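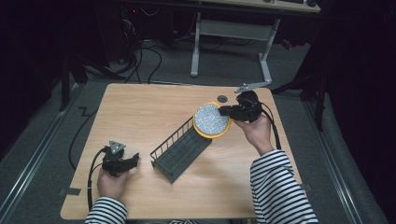

Oak-grain table, rounded corners. Wire basket tray laid diagonally, yellow-rimmed container with clear lid held at its upper end.

Home Tables Trays & Baskets Containers Gallery Stockists Contact

Gallery: Tray and container on the Mandberg table

The gallery covers tabletop storage from the Skullthorpe catalogue as it is set out on a working surface. Products are listed by catalogue name. Dimensions are in the notes below and are taken from the production drawings. Finishes vary slightly between batches, and screens do not reproduce the pale wood tones reliably. Order a finish sample if the colour has to match existing furniture.

Table: Mandberg
Light oak-grain laminate top with rounded corners. One round grommet near the back edge, 53 mm, dark insert. The insert lifts out from above without tools. Cables with moulded plugs should be passed through before the table is pushed against a wall. The laminate tolerates a damp cloth and neutral detergent. Abrasive pads will dull the grain and are not covered under the finish warranty.

Tray: Skerus wire basket
Dark grey, open wire railing, solid flat base. Length 46 cm, width 33 cm. The base is continuous so that small parts and round-bottomed items do not catch or tip as they would on a mesh floor. The railing is open, and anything finer than a pencil will pass through it if the tray is tilted. Loose contents belong in a lidded container.

Feet are supplied separately as adhesive pads, 6 per pack. Apply four at the corners and two at the midpoints of the long sides. Degrease the base before application and leave the tray unloaded overnight.

The tray can be placed square to the table edge or on the diagonal. Square placement leaves the most clear surface. Diagonal placement brings one end closer to the user and suits a single seated position, at the cost of two awkward triangular areas behind and in front.

Container: Bárány round
Yellow body and rim, clear lid. Filled here with small silvery-white granules or beads, a material that shows the fill level well through the lid. The lid is a press fit. It is suitable for dry goods and should not be relied on for liquids or for powders fine enough to work into the rim.

Lift the container by the body when it is full. Granular contents shift toward the low side as soon as it leaves level. When loading the tray, set heavier containers down first, at the end away from the user, and fill forward. Label the side and leave the lid clear.

Replacement lids are stocked in clear only. The January price list shows the yellow container under its old catalogue heading, Small Round Storage; the part is unchanged.

Floor and cable notes
Level the table before loading trays. On carpet, check again after a month, as the pile compresses unevenly under the feet. Cables that run over the side of the top should have enough slack to reach the floor without pulling on items in use.

Filed under: Gallery, Tabletop Storage, Trays & Baskets, Oak Finishes

Contact Skullthorpe | Copyright Skullthorpe. All rights reserved. | Back to top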